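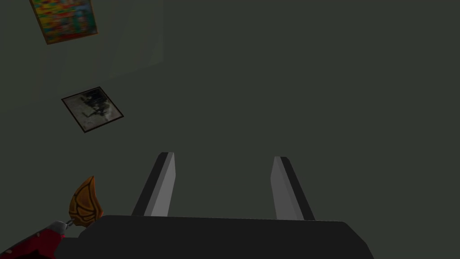

Is the Endasen gripper worth swapping in for the one we already have? Only if you drop a lot of round things, and I would want to see it on real hardware before I spent a penny.

October 10, 2021

Second full day of comparing grippers in the simulator and I am less convinced than I was at breakfast. The plan was simple enough. Same arm, same controller, same room, same objects, and only the hand changes. Four hands in all: the plain parallel one with the two flat fingers, the Endasen, the Sketach three-finger thing, and the soft one from Ding that looks like a rubber glove with ideas. I did the parallel one and the Endasen today. The other two can wait.

The room is the one that came with the software. It has pictures hung on a dull grey-green surface, a bright busy one in a brownish frame and a smaller one, mostly grey, in black. I have been looking at them through the wrist camera all day, tilted over so far that I have stopped being sure which way is up. I still can't say what either of them is meant to show. At the resolution I'm running, the bright one is only patches of colour. I did think about turning the quality up, but then every run takes twice as long, and the grasping doesn't care about art.

What does bother me is how much of the wrist view the hand takes up. With the parallel one the body sits right across the bottom, a great black block, and the two fingers stick up out of it with a wide gap between. I can live with that. The gap is where I want to look anyway. But anything low down and to the left, like the speckled red object with the orange leaf-shaped bit on the end, is only partly in view, and the gripper body hides whatever is directly behind it. The maker's page for the Endasen says "clear sight of the work area at all times". I would like to know whose sight they had in mind. The Endasen body is wider still. I lost the bottom fifth of the view to it, and moving the camera up the wrist meant I was looking at the tops of the knuckles.

Moved the camera back. Wasted an hour on that.

Then the runs. I set each hand going for 2000 attempts on the mixed set, boxes and balls and a few awkward shapes, and went off to do the washing up. The parallel hand dropped or missed 258. The Endasen dropped or missed 104. On paper that's a handsome win and I expect somebody at Endasen would put it in a large font. I went through the failures one by one, or at least until my eyes gave up, and nearly all the difference was in the balls. On boxes there was nothing in it. On the awkward shapes the parallel hand was slightly better, which the brochure doesn't prepare you for.

And I don't trust the balls. The friction setting that came with the Endasen model was a good deal higher than the one I'd been using for the flat fingers. I only found it because I was looking for something else. When I asked myself what the pads are made of, I couldn't answer, and neither could the page. So either the pads are very grippy or somebody has picked a number that makes their hand look good. I set both to the same value and started again, and stopped it early when the screen froze, so I have no figure for that yet. From what I saw before it froze, the gap was closing.

Note for tomorrow: write down the friction value BEFORE each run. I said this in July as well and plainly didn't do it.

The other thing on my list was the controller. I've been using Rendance for the arm since the summer, mostly out of laziness, and it does what it's told. It gets the hand to the right place. What it does badly is the last bit of the approach, when the fingers are nearly around the thing and it decides to correct itself. There is a twitch. With wide flat fingers a twitch doesn't matter much, because there's room on either side. With the Endasen, which closes in a curve, the same twitch knocks a ball clean out of reach. Some of those 104 are surely down to that and I ought to be fair about it. Being fair takes another day, though.

I tried slowing the approach by half. The twitch is still there, only now it happens slowly and I get to watch it coming. Tried turning off the correction and the arm came in short every time. Put it back on.

Had tea. Read the forum. A long thread about whether simulated grasping tells you anything at all, most of it cross. One person had moved from a simulator to a real arm and said that the ranking of his grippers turned upside down. Another said his stayed exactly the same. Neither gave any settings, so I'm no wiser, but I lean towards the first chap. A ball in the simulator has no dust on it. The flat fingers never wear at the tips. The hand never gets a hair caught in the works. I can run this until Christmas and it will tell me very precisely how things go in a grey-green room where nothing is ever sticky.

Even so, I got something out of it. I know the wide opening on the parallel hand forgives bad aim, and I know the Endasen doesn't. I know I want the camera where it is. I also know I've been reading the makers' numbers too kindly, and mine too.

Cost, while I remember. The Endasen is over four times the price of a set of flat fingers, before the mounting plate. For that I could buy spare fingers, stick some rubber on them and still have change for a decent lamp. I might try the rubber first. There's a bit left over from the shelf liner in the kitchen drawer.

Tomorrow: same friction for both, full run, no fiddling. Then the Sketach, if the model loads. It complained about a missing joint last time and I closed the window without reading the message properly. Back up the settings folder first.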